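*August 15, 2019*

Rostislav Říha makes his coffee in a saucepan, and it was while we were both standing over it, waiting for the grounds to sink, that he told me he had never meant to write a planner at all. "I wanted to write a logging tool," he said. "A small one! I thought it would take until the end of May and then I would go back to my real job." The logging tool became Urkano, the planning layer that now sits in the middle of everything his group at Prurkilska does, and the real job, as far as I could gather, went to somebody else.

If you haven't run into it, Urkano takes a goal such as "hang this up" and breaks it into short stretches of motion, each with its own idea of what should be true when it ends. Řiha's word for these is *promises*. The hand promises to be closed on the cloth, the arm promises to be above the rod, and so on down the line. When a promise is broken the planner goes back only as far as it has to. I asked whether that was so different from what everyone else does, and he laughed and poured the coffee.

"It's an old idea, of course it's old. We were only stubborn about the going back part. The first version went back to the beginning every time, and you would sit there watching it pick up the same sock for the fourth time, and you start to feel sorry for it."

His colleague Branislav Jelínek came in around then, carrying a laptop with the lid half closed, and the conversation drifted (happily, I should say) over to perception. Jelínek looks after Holub, the part that turns camera images into something the planner can argue with. He is a quieter talker than Říha, and he likes to finish a sentence in his head before he lets you have any of it.

"Rigid things I can give to Rosta as a pose," he said. "Six numbers, finished. Cloth I can't. So I give him a guess and how much I believe the guess, and he complains that I don't believe enough."

"He believes nothing," said Říha.

They have 1192 recorded runs to argue over, all of them stored with the planner's decisions alongside the video, and Jelínek has written a viewer called Lidesano that lets you drag along a run and see what Holub thought at each moment. He showed me two of them. In one, the confidence on a fold of fabric sank slowly for about three seconds, and Urkano just carried on, cheerful as anything, because no one had told it that a slow slide should count as bad news. That fix was four lines long, Jelínek said, and it took them most of a spring to find out where the lines should go.
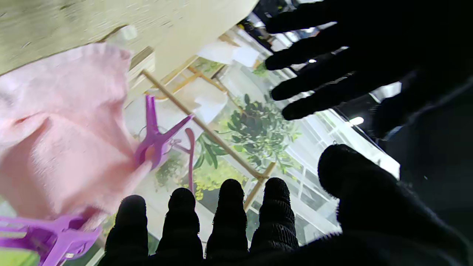 Occlusion is the subject Jelínek warms to most, and once he got going the coffee went cold in front of him. Holub used to throw away any wrist view in which the robot's own hand covered a large part of the image, and he was sorry about that for a long time afterward. "Look how much is left," he said, turning the laptop toward me. "There are fingers all along the bottom, the thumb on the right, the other hand up in the corner, and still I have the purple clothespin on the towel. I have the rod going across. That is plenty to plan with!" The current version masks the hands out and keeps whatever remains, with a lower weight on anything blurred, and the planner is allowed to ask for a second look before it commits to a move.

Asking for a second look costs time, and the two of them don't agree on how much of it to spend. Říha would let the arm start moving and correct on the way. Jelínek would wait. For now there is a setting for it in the config file, and each of them has a different default on his own machine, which I only learned when Říha opened Jelínek's copy by mistake and wondered aloud why everything had gotten so slow.

I asked what comes next and got two answers at once. Říha wants promises that can be shared between both arms, so that one hand can wait for the other without a timer. Jelínek wants better labels for the old runs, and he'd like somebody else to make them. There was a little more coffee in the pan by then, so we stayed on and talked about that.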